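February 29, 2020

Leap day, extra day, spent it on laundry. Up late, coffee, no bread left because I forgot again. Bus out to Vindstead was cancelled so that settled it, staying in, sorting clothes till its done.

Doing it all on the bed. Floor too cold and the table's full of tax stuff.
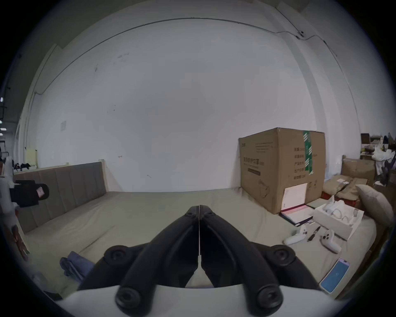
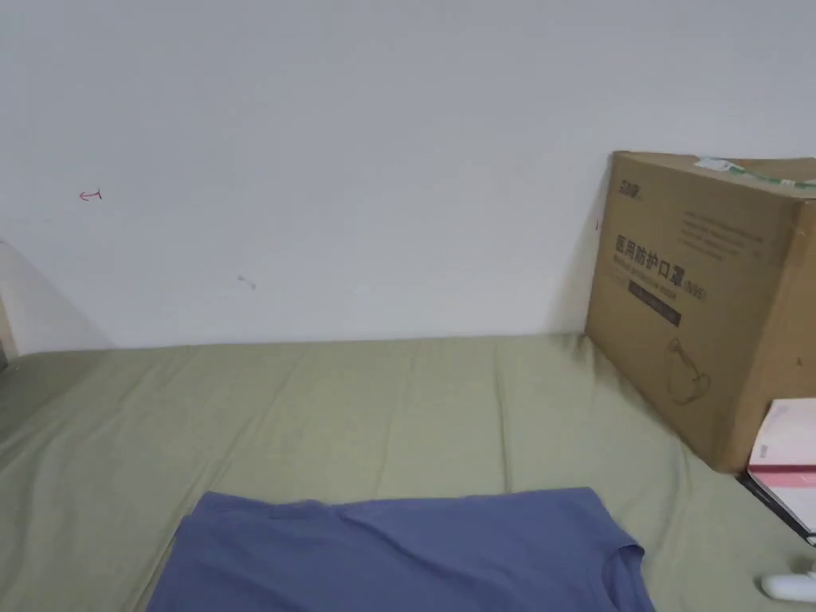
Bed as folding table, big brown box on the right in both.

Box is the Molleneck one, kept from the move in August. Knew it would come in handy. Plan is summer things in the box, winter stays out, anything with holes goes to the rag bag. Blue thing first. Folded it, unfolded it, folded it again. Still not sure if it's a keeper.

Wall needs paint. Every time I sit there I see the scuffs. Looked up the price at Hladun, 60 for the big can, plus rollers, plus a whole weekend gone. Maybe when it's warmer. Maybe never, I'm renting.

Other stuff, quick:
- electric bill 197, more then last month, how
- ring Guvville about the storage unit, they close at noon
- new sheets?? the green is fine but I'm bored of it
- socks. so many odd socks

Want the box taped up by tonight or it will sit there till Easter like the last one did. Tape is in the kitchen drawer, I think. Soup for dinner, then bed, provided I can get the clothes off it.

Recent entries
Soup again
The Guvville storage unit, part 2
Cold feet, new slippers
Two buses and a lamp

Contact | © 2020 | Back to top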